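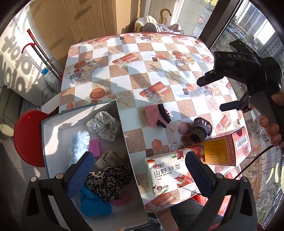
Gizella Juhász
October 12, 2020

4.2 Open-day demonstration

The open day at the Plultby site was the first occasion on which people from outside our group worked with the hand-held grippers, and we used it to observe how quickly an untrained visitor can produce a usable demonstration. The task was sorting of soft household items from a table into an open box. Figure 3 gives the view from the gripper tool at the table by the window. The white box at the lower left already contains several soft items, among them a leopard-print scrunchie and a bright pink block similar to a sponge, while a small pink knitted item and a striped dark one are still on the tablecloth. Both fingers of the tool are open and hold nothing. A second gripper, held in a hand, reaches in from the right side. We chose this table for the figure because it contains most of the difficulties which are discussed below.

Figure 3. Sorting table during the open day, seen from the hand-held gripper.

In total 21 visitors took part. Each of them received a short oral explanation and was then allowed to move items freely until the box was full or until the visitor wished to stop. We did not prescribe an order of the items, and we did not correct the way in which the tool was held. The Kavex recording software, which was also used in the laboratory sessions of Section 3, stored every attempt from the first closing of the fingers to the release. After the open day the recordings were cut into single grasps and checked by hand. This gave 826 grasps for the analysis. The laboratory set, for comparison, contains 2,000 grasps performed by trained operators.

Three observations should be reported. First, the visitors approached soft items differently from our operators. The trained operators lower the fingers vertically and close them near the middle of the item. The visitors preferred to pinch an edge or a fold and to pull the item up, as one does with laundry. For thin cloth this was often the better choice, and we have since added edge grasps to the training instructions. For fluffy items it was less successful, as the fibers were caught but the body of the item slipped out.

Second, the printed tablecloth had a stronger influence than we expected. It has a pattern of white and sandy-brown squares with printed gift boxes, cups and starfish, and its surface is glossy. The detector described by Szabó, which we use without changes, proposed the coral gift box near the center of the cloth as an object to be grasped in many of the recordings. The visitors naturally ignored the print. This difference is useful for us, since the human choice can serve as a label for what is a real object and what is only decoration. We therefore kept the cloth for the November sessions, although a plain one had been ordered.

Third, the light changed during the day and could not be controlled. In Figure 3 bright sun and blue-gray shadows lie across the cloth, and inside the box one item can be strongly lit while its neighbor is in shade. In the shaded part, items of similar color were frequently joined by the segmentation into one region. We tested a fixed exposure on eight of the recordings, but the result was not better, and the setting was returned to automatic.

The visitors were also asked to comment on the tool. The most frequent remark concerned the effort of keeping the fingers closed while the arm was stretched over the table. One visitor, who works at the Skarkulon packing plant, suggested to place the box closer to the body and to bring the items toward it. We followed this suggestion in the last part of the day. The duration of the single grasp did not change in a visible way, but the pauses between grasps became shorter, and fewer attempts were interrupted.

It must be noted that the group of visitors was not selected, and that persons who come to an open day are probably more interested in technology than the general public. The number of grasps per person was also very uneven. For these reasons the data of this section are reported separately and were not mixed with the laboratory set in the training described in Section 5.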